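Come and try two grippers with us at Brilen

The Hesivum project is looking for people who would like to spend a morning or an afternoon driving a robot arm and telling us, in as much detail as they can stand, how it felt. We're a small and friendly group at Plurkier, and we've been going back and forth for months over which of our two grippers is nicer to work with, so we'd love some fresh hands and fresh opinions!

You don't need any experience. We have room for 10 people, each session runs 2 hours, and you'll do the same 8 pick-and-place tasks with each gripper, with a good long break (and coffee, of course) in between. The tasks are everyday kitchen ones, mostly cups, bowls and a dish rack.
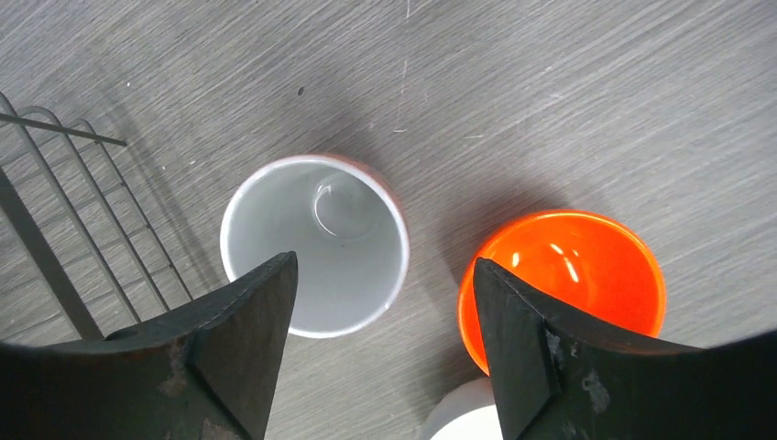 Wrist camera view, with the cup and the orange bowl behind the fingertips.

Sessions are on Sat 28 April in the Brophy building, ground floor. To sign up, stop by the front desk or leave us a message through the project page, and do tell us if you're left-handed or need a seat at a certain height.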